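Textile Care and Storage, Unit 2: Folding Long-Sleeved Knits

Notes for the Thursday group. Read before the practical. Corrections to Salamatu Isah.

2.1 Terms

Body panel: the part of the garment between the side seams, from shoulder to hem.
Sleeve line: the fold made where the sleeve meets the body.
Return: the part of a sleeve that is folded back on itself after crossing the chest.
Packet: the finished fold, ready to be stacked or stood on edge.

2.2 Surface

Any flat surface longer than the garment will do. A made bed is acceptable if the sheet is pulled tight. A printed check or plaid sheet can serve as a rough guide for lining up the hem, provided the sheet itself lies straight. Stripes on a slack sheet drift and should not be trusted. Students working on a plain surface may mark a center line with tape.

2.3 Laying out

Lay the garment lengthwise with the neckline away from you. Smooth the body panel from the center toward the sides using the flat of the hand. Knits and brushed fabrics stretch if pulled by the hem, so press and slide only. Check both side edges. An edge that has turned under will put an extra layer into one half of the packet and make it lean in a stack.

2.4 First sleeve

Fold the sleeve inward at the sleeve line. The sleeve should cross the chest as a single flat layer. The usual fault is a sleeve that rolls as it is brought over and ends up as a thick diagonal band below the neckline, while the body panel stays fairly smooth.

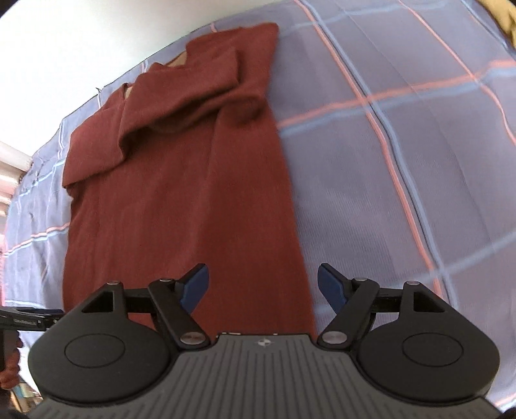 A rolled sleeve cannot be pressed flat from above. Lift it by the cuff, return it to the open position, smooth it, and fold again. Soft folds at the shoulder are corrected at the same time by drawing the shoulder seam outward. Light creases running down the length of the body panel may be left; they mostly close up under the weight of the stack.

2.5 Second sleeve and packet

Repeat on the other side. If the sleeve is longer than the chest is wide, make a return so that the cuff points to the hem. Close the neckline before going on. Bring the hem up to the shoulders, then fold in half once more.

2.6 Storage

Heavy knits are stored folded. Hanging lengthens the body and leaves marks at the shoulders. Place the packet with the folded edge toward the front of the shelf. Deep reds and other strong dyes are kept apart from pale items until they have been washed at least twice.

2.7 Reading

Majimbun, Puspita. Household Linens and Knitwear. Narkmont, 1969. Chapter on sleeves only. Library copy at shelf 537.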